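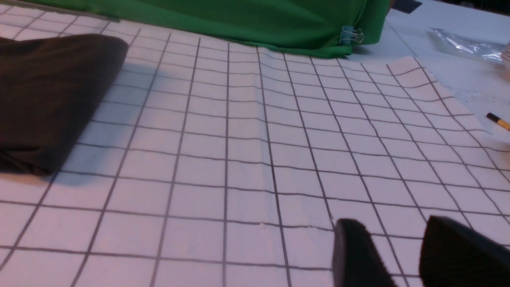 Search products
Go

Helivow Courtside Stat Board – 14 inch

High school basketball scorekeeping, bench or table. Replaces the old Helivow clip board we used to carry. Same hinge, better clamp.

Quick facts

Size: 14 inches on the long side. Fits most team bags, check yours.
Holds: 35 sheets under the clamp, more if you don't mind it bulging.
Player rows: 11 per side. Need more? Use the second page, it's printed the same.
Weight: light enough to hold on your knee for a whole game.
Colors: black, navy, maroon. Maroon is back in November.

What you get

Board, clamp, one pad of game sheets, two pencils, wrist strap. Eraser NOT included any more, people kept telling us they never used it. Refill pads sold separately. Order those with the board and they ship in the same box.

The sheets

Points, rebounds, assists, steals, blocks, fouls, turnovers. Running score down the right side. Timeouts at the bottom where you can find them in a hurry. Shot chart on the back – half court, both halves of the game. Minutes played is a blank column, fill it in or use it for deflections or charges or whatever your coach is into this year.

Overtime has its own strip now. Only room for two overtimes, sorry. If you go to a third just write small.

Junior varsity and varsity use the same pad. Middle school pad is different (shorter quarters, bigger boxes) so make sure you pick teh right one at checkout. We can't swap opened pads.

Clamp

Made by Koech. Strong. Mind your fingers the first week, it loosens up some. Replacement springs are on the parts page, no tools needed.

Team orders

School purchase orders OK. Email us the PO with a ship-to address and a phone number that somebody answers in the summer. Printing your school name on the board adds a week. Mascot art has to be one color. League orders up to 1,000 boards go through our Plundivport warehouse, bigger than that call first.

Returns

Unused boards only, in the bag they came in. Printed boards can't come back unless we spelled something wrong.

Goes with

Skeltari lap desk
Helivow possession arrow, flip style
Game sheet refill, varsity/JV
Game sheet refill, middle school

Comments (3)

hoopsmom_b: Used it all season at the scorers table. Strap is kind of short but the clamp never let go.

jvbench: Does the shot chart come with a girls 3 point line or is it the same one? Asking before I order for both teams.

tablecrew: Same line for us, we use one pad for both. Wish the pencils were longer. Bring back the eraser

Contact us | Copyright Helivow | Back to top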